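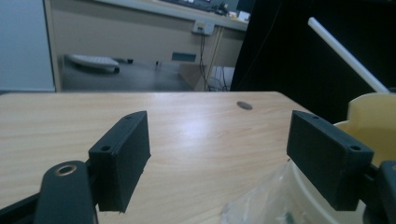
What is a tabletop?
A tabletop is the flat upper part of a table, the surface that carries whatever is set on it, and it is usually made separately from the legs or base.

Tabletops are made from solid wood, wood-based panels, stone, glass, metal and plastic. Wood is the oldest material still in common use. The choice depends on weight, cost, the kind of use the table will get, and how easily the surface can be repaired.

Solid wood tops

A solid wood top is normally glued up from several boards laid side by side. Single boards wide enough for a full table are scarce and tend to cup as they dry. The boards are planed, jointed along their edges and clamped until the glue sets. Many makers alternate the direction of the growth rings from one board to the next, although others arrange the boards only for the look of the grain.

Wood swells and shrinks across the grain as the humidity of a room changes. Movement along the grain is very small. For this reason a solid top is fastened to its base with slotted brackets, wooden buttons or figure-eight clips, all of which let it move sideways a little. A top screwed down tightly across its full width may split in a dry winter.

Breadboard ends are narrow strips fixed across the ends of a top to keep it flat. They are glued only at the center, and their outer edges are often slightly out of line with the long sides for part of the year.

Panel tops

A veneered top has a thin sheet of wood glued over a core of particleboard, fiberboard or plywood. It moves much less than solid wood and can be fixed firmly to its frame. The edges are covered with strips of veneer, solid wood or plastic - usually the first part to show wear. Laminate tops have a similar core but a face of resin-soaked paper, often printed with a wood pattern.
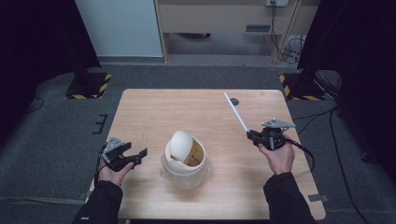 Panel tops are lighter to ship and cheaper to make in large numbers, and most tables sold for offices and schools have them. Their main weakness is water. Once moisture gets past the edge strip, a particleboard core swells and does not return to its original thickness.

Finishes

Oil finishes soak into the wood and leave it with a low sheen. They can be renewed in small patches but give limited protection against stains. Varnish and lacquer form a film on the surface. The film resists spills better, but deep damage often means stripping and recoating the whole top. Wax is mostly used over another finish.

Care

Wooden tops are wiped with a damp cloth and dried afterward. White rings left by hot or wet dishes are usually moisture trapped in the finish, and many fade without treatment. Dark rings lie in the wood itself and generally have to be sanded or bleached out.

See also: Butcher block, Drop-leaf table, Trestle table, Wood veneer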